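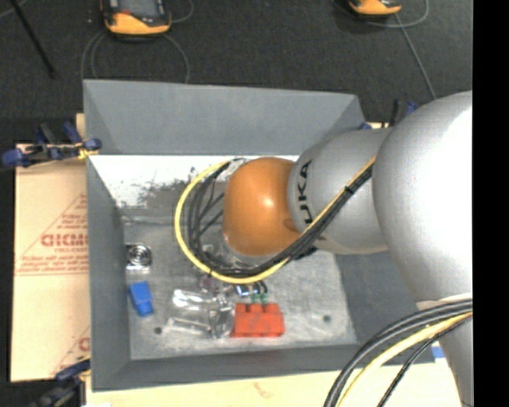 Grey Bins and Small Things: a tidying project in the Dhillon store room
Second year project report, Product and Materials
Handed in 11/03/2020

What I set out to do

The store room on the ground floor of Dhillon is where all the small stuff ends up. Tape, glue sticks, bits of model making kit, odd plugs, sample blocks that someone made two years ago and never took home. It all lives in grey bins on the Skarkix shelving, and if you've ever tried to find a roll of masking tape in there ten minutes before a crit you'll know why I picked it for my project!

My question was pretty simple. Does it take people less time to find a thing, and are they more likely to put it back, if each bin holds only a few things? I also wanted to look at the bins themselves, because we use them really hard and I'd never seen anyone write down how they wear.

The bins

They're plain open-topped grey bins with sloping sides, bought as a job lot from Mukeo before I started here. The slope is great for stacking when they're empty (they drop into each other) but it does mean the floor is a fair bit smaller than the top, so you always think you can fit more in than you can. My tutor pointed out that I should have measured the floor first and not the rim. I'd already drawn all my layouts by then, so I did them again.

I used 20 bins for the study. I gave each one a number on a strip of tape on the outside, then looked at every one under the desk lamp before putting anything in it. Of those, 18 had scuffing on the floor that I could feel with a fingertip. The other 2 were from the top of the stack and I think they'd hardly been out of it. The scuffing is mostly a mottled, cloudy sort of mark and it makes small grey or clear things surprisingly hard to pick out. I lost a clear plastic spacer in bin 7 for most of an afternoon.

I tried washing them first with washing-up liquid and a sponge, then with a cream cleaner. The dust came off and the scuffs stayed exactly where they were, so I stopped there. Scrubbing harder seemed like a good way to add more.

Sorting the things

This took much longer than I'd planned. I tipped everything out on the big table and made piles, and my first go at piles was by material, which looked lovely and was useless. Hardly anyone comes in wanting "something in card". They come in wanting to stick, cut, fasten or measure, so I started over and sorted by job. Anything that was broken or dried up went in the waste, and there was a lot of dried-up glue.

In the end I had two ways of filling the bins. The "full" bins were packed to just under the rim, like they'd always been. The "sparse" bins had a small collection each, one layer deep, so you could look straight down and see the lot without moving anything.

What happened

I ran the sparse bins for 3 weeks on one side of the room and the full ones on the other, with a clipboard by the door for comments. People did like the sparse side. The clipboard says so over and over, apart from one person who wrote "where is the good stapler" on four different days (it was in bin 12, and then it wasn't).

Putting things back was more mixed. Tape and scissors went home nearly every time, which I was pleased about. Odd little parts didn't, and by the second week there was already a bin that everyone had decided was the miscellaneous one. I hadn't labelled it that! I think any room will grow one of these whatever you do, and next time I'd give it a proper place near the door and empty it on Fridays.

The sparse bins also take up a lot more shelf. I borrowed some Mutwood boards to make an extra level and that just about coped, but the top row is too high for me without the step stool.

Problems

My timings are a bit rough. I used my phone, and some people knew they were being timed and raced. I also moved the bins once in the middle to clear a path to the sink – I should have left them alone.

What's next

I'd like to try a pale liner in the bottom of the worst scuffed bins and see if the clear bits are easier to spot. Plain white card would do for a first go, cut to the floor size and not the rim. The shelves are booked for us until April, so there's time to do one more round if the labels hold up. The tape on bins 4 and 9 is peeling already.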